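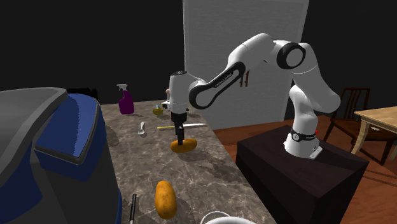

Puesto de manipulación Vavgate para cocina de ensayo

Inicio > Equipos > Puestos fijos > Vavgate

Pedestal de suelo para un brazo robótico de siete ejes de sobremesa, con armario inferior para la controladora, paso de cables y escena simulada del puesto. Pensado para laboratorios y centros de formación que trabajan agarre y recolocación de alimentos y utensilios sobre encimera.

Disponibilidad: bajo pedido
Plazo de entrega: 12 semanas desde la confirmación del plano
Distribuye: Zumelia
Precio: según configuración, ver el apartado "Cómo preparar el presupuesto"

Descripción

El Vavgate es un pedestal de acero de sección rectangular, pintado en negro mate, con una placa superior mecanizada donde se atornilla la base del brazo. Se coloca junto al borde de la encimera, de modo que el brazo trabaja por encima de la superficie y la encimera no soporta carga. La altura estándar es de 825 mm y está calculada para encimeras de 900 mm. Se fabrica también en otras alturas con plano firmado por el cliente.

El armario interior aloja la controladora, una regleta y un ordenador de formato pequeño. La puerta abre hacia la derecha o hacia la izquierda; hay que indicarlo en el pedido porque después no se puede cambiar. La ventilación es pasiva, con rejilla en la cara posterior. Si se instala el pedestal contra una pared hay que dejar libre el paso de aire que marca el plano.

El brazo no está incluido. El cliente puede aportar el suyo o pedir que lo gestionemos nosotros con su proveedor habitual, en cuyo caso la factura del brazo va aparte y su garantía es la del fabricante.

Qué incluye

Pedestal con placa superior y tornillería de fijación al suelo
Placa adaptadora Steinbach, mecanizada según el modelo de brazo
Bandeja interior extraíble
Canaleta trasera con tapa
Soporte exterior para la parada de emergencia (el pulsador no se suministra)
Escena simulada Pretham del puesto, con encimera, pedestal y juego de objetos de cocina
Plano de taladros en PDF y DXF

Qué no incluye

Brazo, pinza y controladora
Encimera y mobiliario
Obra, acometida eléctrica y evaluación de riesgos de la instalación
Ordenador para la simulación
Alimentos y utensilios reales

Datos técnicos

Altura de la placa superior: 825 mm
Altura de encimera de referencia: 900 mm
Peso del pedestal sin equipos: 133 kg
Fijación: cuatro anclajes a solera de hormigón
Acabado: pintura en polvo, negro mate
Alimentación: la de la controladora del brazo, el pedestal no lleva electrónica propia
Uso: interior

El Vavgate no se sirve con ruedas. Hemos recibido varias consultas sobre esto y la respuesta es la misma para todas las alturas. Un brazo que va de un lado a otro con pinza y carga necesita una base anclada, y la repetibilidad que se mide un día deja de valer si la base se ha movido. Quien necesite una unidad móvil debe buscar otro producto.

La escena simulada

Con cada pedestal se entrega una escena Pretham que reproduce el puesto a las medidas del pedido. Sirve para comprobar alcances antes de comprar el brazo y para ensayar tareas cuando el puesto real todavía no está montado o está ocupado. La encimera se puede girar y desplazar respecto al pedestal, y los objetos se colocan a mano o se reparten al azar dentro de una zona.

La tarea de partida es la recogida de patatas con pinza de dos dedos: el brazo baja en vertical sobre la pieza, cierra y la deja en un recipiente. Hemos elegido una pieza alargada e irregular porque obliga a decidir la orientación de la pinza. Con la patata tumbada de través no se entra igual que con otra girada hacia el fondo, y conviene probar las dos antes de dar por bueno un programa. Un cuchillo detrás de la pieza, una cuchara al lado o un bote pulverizador más atrás cambian el recorrido posible del antebrazo, y esos estorbos son los que hay que meter en la escena si en el puesto real va a haberlos.

Lo que la simulación no resuelve es el contacto fino. El rozamiento de una piel de patata, el peso real de la pieza y la deformación de un alimento blando se ajustan después, con el equipo delante. Recomendamos reservar tiempo para ello en la planificación y no dar la puesta en marcha por terminada cuando la escena funciona.

La licencia de la escena es por puesto y no caduca. Las actualizaciones se descargan sin coste durante el primer año.

Cómo preparar el presupuesto

Casi todos los presupuestos que rehacemos tienen el mismo defecto: se pide precio del brazo y se deja el resto para más adelante. El pedestal, la pinza, los dedos de repuesto y la obra acaban entrando como imprevistos. Para dar una cifra cerrada necesitamos lo siguiente:

1. Modelo de brazo y de pinza, o al menos la carga y el alcance que se buscan.
2. Altura y fondo de la encimera, medidos en el sitio.
3. Croquis con la posición del pedestal respecto a la encimera, con frigorífico, mesas y sillas si los hay cerca. Un frigorífico detrás del brazo limita el giro del codo.
4. Tipo de suelo. Sobre tarima de madera no se ancla directamente; hay que llegar a la solera o montar una placa de reparto, que se presupuesta aparte.
5. Quién hace la instalación eléctrica.
6. Si el puesto va a funcionar con personas dentro de la zona de alcance.

Partidas que conviene separar en la solicitud interna:

Equipo: brazo, controladora, pinza
Soporte: pedestal, placa adaptadora, anclajes
Consumibles: dedos de pinza, protecciones, objetos de ensayo
Informática: ordenador de control y ordenador de simulación, que pueden ser el mismo en puestos pequeños
Instalación: obra, electricidad, transporte y descarga
Seguridad: evaluación de riesgos y lo que salga de ella
Formación

El transporte se calcula hasta pie de calle. El pedestal viaja tumbado en palé y hacen falta transpaleta y dos personas para colocarlo. Si hay escaleras, díganlo al pedir la oferta.

Orden de compra recomendado

Primero el plano y la escena simulada. La escena se puede contratar sola, y su importe se descuenta del pedestal si el pedido se confirma después. Con ella se comprueba si el brazo previsto llega al fondo de la encimera con la pinza en vertical, que es la postura más exigente. Hay clientes que en este paso han cambiado la posición del pedestal y alguno que ha cambiado de brazo.

Luego el pedestal y el brazo a la vez, con la misma fecha de entrega. Si el brazo llega antes, se queda en la caja, y el plazo de garantía suele empezar a contar. Pregunten a su proveedor.

La pinza y los dedos se pueden dejar para el final. Los dedos rectos que traen muchas pinzas sirven para piezas firmes. Para fruta blanda o mangos finos, como el de un cuchillo o una espátula, se mecanizan o imprimen otros, y es difícil saber cuáles sin haber hecho ensayos.

Los pedidos confirmados antes de mayo se entregan antes del parón de verano del taller. Los que entran más tarde pueden pasar a otoño.

Opciones

Placa superior girada 45 grados
Segunda bandeja interior
Cerradura con llave
Pies niveladores bajo los anclajes
Puerta con ventana
Color distinto del negro (pedido mínimo de tres unidades)
Escena Pretham con la cocina del cliente, a partir de planos y medidas

Preguntas habituales

¿Se puede montar cualquier brazo?
Se puede montar cualquiera para el que haya placa Steinbach. Si no existe, se mecaniza a partir del plano de la base que publica el fabricante. Consulten antes de pedir.

¿La placa superior queda más baja que la encimera?
Sí, en la altura estándar. El brazo gana así algo de recorrido en la zona cercana. Si la encimera tiene peto o un electrodoméstico junto al borde, puede interesar una placa más alta.

¿Se puede limpiar con agua?
Paño húmedo y detergente neutro. Nada de manguera ni de vapor. La rejilla se aspira.

¿Qué pasa si cambiamos de brazo dentro de unos años?
Se sustituye la placa adaptadora. El pedestal y los anclajes se mantienen, siempre que el nuevo brazo no supere la carga indicada en el plano.

¿La escena incluye el programa del robot?
Incluye la tarea de recogida como punto de partida. El programa para el equipo real lo hace el cliente o se contrata aparte.

¿Hay unidades de demostración?
Hay una en las instalaciones de Zumelia. Se visita con cita, por la mañana, y se puede llevar la pinza propia.

Garantía y repuestos

Dos años para la estructura y la placa adaptadora. La pintura no se cubre en caso de golpes o productos corrosivos. Bandejas, rejillas, bisagras y tornillería se sirven sueltas; la referencia está en la etiqueta interior de la puerta.

Solicitud de oferta

Luana Batista, equipos y proyectos, Zumelia. Envíen el croquis y las medidas con el formulario de contacto e indiquen "Vavgate" en el asunto. Las ofertas tienen una validez de 60 días y no incluyen IVA.

Documentos

Ficha técnica Vavgate (PDF)
Plano de taladros y anclajes (PDF, DXF)
Plantilla de croquis para el cliente (PDF)
Guía de instalación de la escena Pretham (PDF)
Lista de placas adaptadoras Steinbach (PDF)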